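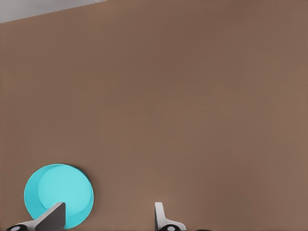 Trostside Bench Build: FAQ

Do I need both arms to start?
No. Get one arm homing reliably, then add the second. The scripts accept either.

How far apart are the bases?
Set your own spacing and enter it in the config file. Ours took nearly 30 minutes to measure and enter.
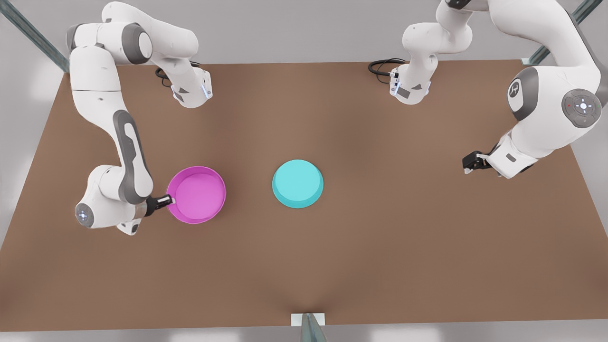 Two simulated robot arms over the table. Answers by Seon-mi Yeo
Workshop lead, Trostside

Why use bowls as test objects?
The rim gives the fingers an edge to approach from any side. Magenta and turquoise are easy to separate by color threshold.

Does the simulation match the bench?
Close enough for reach checks. Friction is not tuned. Run new paths at 24 percent speed first.

Which firmware?
Version 19 or later. Version 21 fixes the gripper timeout.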